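Armed escorts and the southern supply road: evidence from the Canach corridor

Josefien Vanhove and Bram Baert
February
9 min read
14 shares | 3 comments

4.2 Convoy timing and the joint patrols

The agreement between the two border commands set out who could patrol the road and on which side, but it left the timing of convoys to the officers at each post. In practice this meant that the Canach post decided when lorries left and the Dratstead post decided when they were let through. The two did not share a radio channel until the second year of the agreement. Before then, messages went by a landline that ran through the district office and was shut at night.

We looked at 200 convoy records kept by the Canach post. Of these, 181 gave both a time of leaving and a time of arrival, and only these are used in what follows. The rest were left out, mostly where the arrival column was blank or where two convoys had been written up as one. Visser, who worked from the Dratstead side of the same records, treats merged entries as single convoys. We have not followed him in this, as the number of lorries in them is too high for the escort rules then in force.

Attacks on the road fell after joint patrols began, as both governments have said. The records do not let us put this down to the patrols alone. Traffic also fell, and for 3 months the upper road was closed by landslips. During the closure all goods went by river to Skellari, where the armed groups had never been strong. A simple count of attacks before and after the patrols therefore makes them look more useful than they may have been.

The post commanders we spoke to were divided. One said the patrols had pushed the groups off the ridge above the Akbulut bridge and that this was what mattered. Another said the groups had moved before the first patrol went out - he thought they had been warned by drivers, who had been told to expect delays. We could not confirm either account. Smits and Vandenberghe report a similar dispute on the northern road, where the two armies still give different dates for the start of the same operation.

Convoys that left Canach before dawn arrived with fewer stops than those that left later in the morning. This holds for both years. Drivers put it down to the checkpoints being poorly manned at that hour, which is not what the agreement intended.
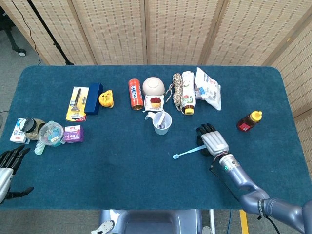

Figure 3. Right hand holding a light blue toothbrush, bristle end on the cloth.

Escort size had less effect than we expected. Under the rules, a convoy needed 2 escort vehicles whatever its length, and posts with spare men sometimes sent more. The larger escorts did not arrive any sooner. They were mostly sent when an attack was thought likely, so the slower times may show only that the road was already bad on those days. Section 4.3 returns to this using the fuel returns, which were kept by a separate office and do not depend on the commanders' own reports.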